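4. Changes in Task Content After Deployment

4.1 Setting and data

The Ditavholm site prepares and packs small catering orders. Before the system was installed, all portioning, tray loading and appliance work was done by hand on two shifts. The Wisiren arms were put into service in March, at first on tray loading only. The policies that control them are trained on demonstrations recorded by the site's own employees, who carry out the tasks with hand-held grippers. No outside operators were used.

The data set used in this section contains 3,801 demonstrations recorded over 23 working days. Of these, 231 were rejected during review, mostly for tracking loss or for a grasp that did not close fully before the lift. Rejected demonstrations were left out of training but kept for the workload analysis, as the time spent on them was paid working time and was felt as such by the people who recorded them.

4.2 Recording as a job task

Recording was planned as a side activity to be fitted between orders. In practice it became a scheduled task with its own place on the shift plan. Employees recorded in a shared room that also serves for briefings, and work there overlapped with other uses of the room (Figure 3). Three effects on the job were found in the shift logs and interviews.

First, the pace of work changed. In manual packing, the pace is set by the order queue. In recording, it is set by the start and stop of each demonstration, and employees reported that the frequent short pauses were more tiring than steady packing. Second, the grip changed. A hand-held gripper moves the load from the fingers to the wrist and forearm, and employees with long packing experience had to give up habits such as turning an item within one hand. Third, recording made individual technique open to inspection. Supervisors at Ditavholm could replay any demonstration, a possibility that did not exist for manual work. Following an objection from the employees, replay was limited to the review step and worker labels were removed from the files.
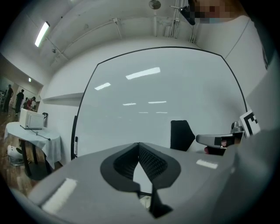

15 min read

Figure 3. Hand-held grippers in use in the shared room, with a whiteboard behind and a microwave oven on a covered table at left.

4.3 Redistribution of work

Once the arms took over tray loading, the hours released were not removed from the shift plan. They were assigned to recording, to review, and to a new duty called line recovery, in which an employee clears a failed grasp and restarts the arm. Line recovery is short but cannot be predicted. Employees assigned to it reported that they avoided starting any task they could not leave at once. The planning software recorded this time as idle, and the resulting figures understated the workload until a separate code was added.

The comparison site at Wistau installed the same arms but bought its demonstrations from Oshima, an outside supplier. Wistau had no recording task and therefore no loss of packing hours during the start-up period. Its employees, however, described failures of the arm in general terms ("it missed again"), while those at Ditavholm tended to name the step at which the grasp went wrong. We attribute part of this difference to recording experience, although the two sites also differ in product range and in length of service, and the present data do not allow these factors to be separated.

4.4 Pay grade and job description

Neither recording nor review appeared in the job descriptions in force at the time of installation. Both were treated as general duties and paid at the packing grade. At Ditavholm the review task was later moved to a higher grade, while recording was not. Employees who did both were paid by the task listed first on the shift plan, and the order of listing became a matter of dispute. The matter was still open when data collection ended.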